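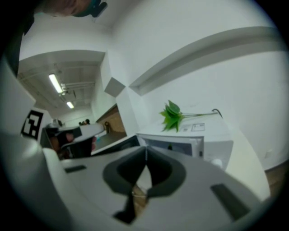

I have been putting off the desk post for so long that a reader finally wrote to ask whether I still had one. I do! It's white, it came from Lolari back in May, and I have grown very fond of it, even though I spent the first few weeks grumbling that it showed every crumb.

My old desk was a big dark brown thing with drawers, and drawers were my downfall. Anything I didn't want to deal with went in there (dead pens, a Moodley catalog, keys to I don't know what) and stayed for years. A plain top has forced me to be a bit more honest with myself. If I leave something out I have to look at it all day, so in the end I get up and put it away.

The one thing I was stubborn about was having something green within reach. I water on the same morning I wipe everything down, and I pick off the yellow leaves while the coffee is brewing, which my mother used to do too. 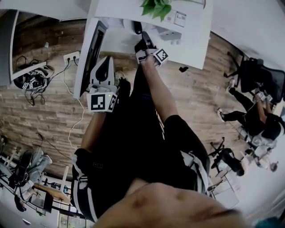 White desk, wooden floor, a bit of green, and cables still to sort out.

Cables are the part I haven't solved. I bought a tray from Drostex that was meant to screw on underneath, and the screws were too long for the top, so back it went. The power strip lives on the floor for now. A couple of you have suggested the fabric sleeves from Drokico, and I may well give in and order 2 of them, one for each side, if I can settle on a color.

Next on my list is the floor itself. I love wooden boards but they do collect fluff, especially wherever a cord or a bag has been lying for a while, and I'd like to find a soft broom that doesn't just push it all into the corners. If you have one you like, please tell me in the comments.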